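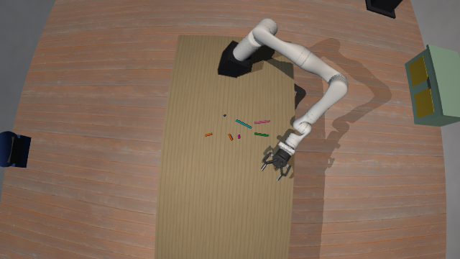
The comment from the Waneck side, made before the visitors had their coats off, was that a simulated arm never has to wait for a spare part, and that this should be held in its favor. We have noted it. It is also the part of the pitch we trust least.

Progress report, tabletop handling work
Visit to Prilitz, October 3, 2025

Purpose of the visit: to see whether the money released in August has moved the Zikuvia project toward something our packing benches could use. We asked for a live session. We got one on a screen, with a white arm and a two-finger gripper working in a rendered room over a striped table with small colored pieces on it.

The session was slated for 80 minutes and ran short of that. The team works through a control program called Pal, which loads a layout, sets the arm going and logs the result. Pal is tidy and quick to restart. We were allowed to pick the layout for 2 of the runs and the team picked the others. We would have liked it the other way around.

Claims made to us, and where we stand:

Sorting by color is "ready." We have no log to back this up. It was promised within 5 working days.

Pieces placed close together can be picked. We asked for a layout with pieces touching and were told it was planned for the next release.

The same program will run on a physical arm with little change. We have heard this at each visit. There is still no date for it.

The second half of the session used the view from near the gripper, which the team says is what the program works from.
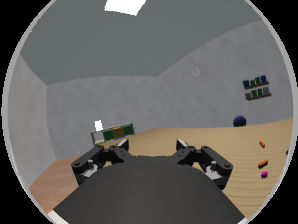 Has anything been tried on real hardware yet?
Nothing so far, and the team would not name a month when it will be.

Spending is within plan. The staff were open about what is unfinished, more so than the slides were. Our worry is that the work keeps getting better at the simulation while our benches have glare, dust and bent cartons.

We recommend holding the next payment until 3 items arrive: the full logs from the visit, a run with touching pieces on a layout we choose, and a written date for the first hardware test. If the logs are good we will say so in the next report.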